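Assis huit heures, et après ?

Chez Tillance, à Nantes, on a longtemps réglé les sièges une fois, le jour de l'arrivée. Le mode d'emploi restait dans un tiroir. Puis l'entreprise a demandé à ses salariés où ils avaient mal. Sur 489 réponses, le bas du dos arrivait en tête, devant la nuque.

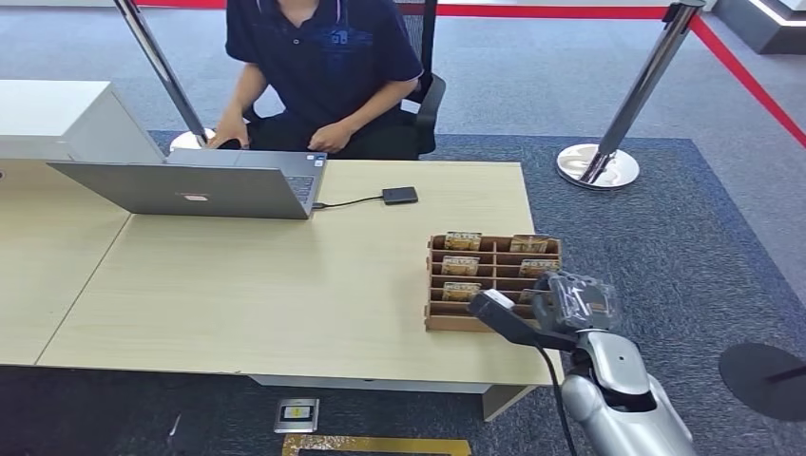
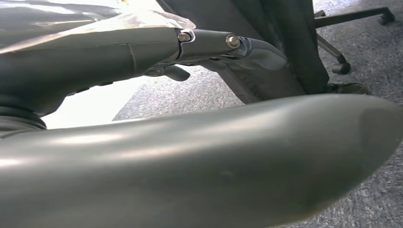
Au bureau, le siège compte autant que l'écran.

Hajnalka Boros, ergonome, a passé le mois de mars dans les étages. Elle a surtout regardé les gens travailler. Beaucoup s'assoient au bord de l'assise et n'utilisent jamais le dossier. D'autres ont monté leur siège pour atteindre la table et n'ont plus les pieds à plat. « On m'attendait avec un catalogue, raconte-t-elle. J'ai commandé 16 repose-pieds et c'est tout. »

Le reste a tenu à l'organisation. Les réunions du matin durent désormais trente minutes, et celles qui se font à deux se font souvent en marchant. L'imprimante a été déplacée au bout du couloir, ce qui a fait râler la comptabilité pendant deux semaines.

Norbert Lengyel, kinésithérapeute, se méfie des consignes trop précises. L'angle droit aux genoux et aux coudes donne selon lui un point de départ. « Une bonne position gardée trois heures devient une mauvaise position. » Il conseille de se lever avant d'avoir mal, même pour un verre d'eau.

Et à la maison ? Muthu Krishnan télétravaille trois jours par semaine sur la table de la cuisine. Il a surélevé son ordinateur avec deux dictionnaires et acheté un clavier séparé. Pour la chaise, il hésite encore. Son employeur, Kasus, rembourse une partie de l'achat, à condition de fournir une facture à son nom. Il a jusqu'à la rentrée pour la déposer.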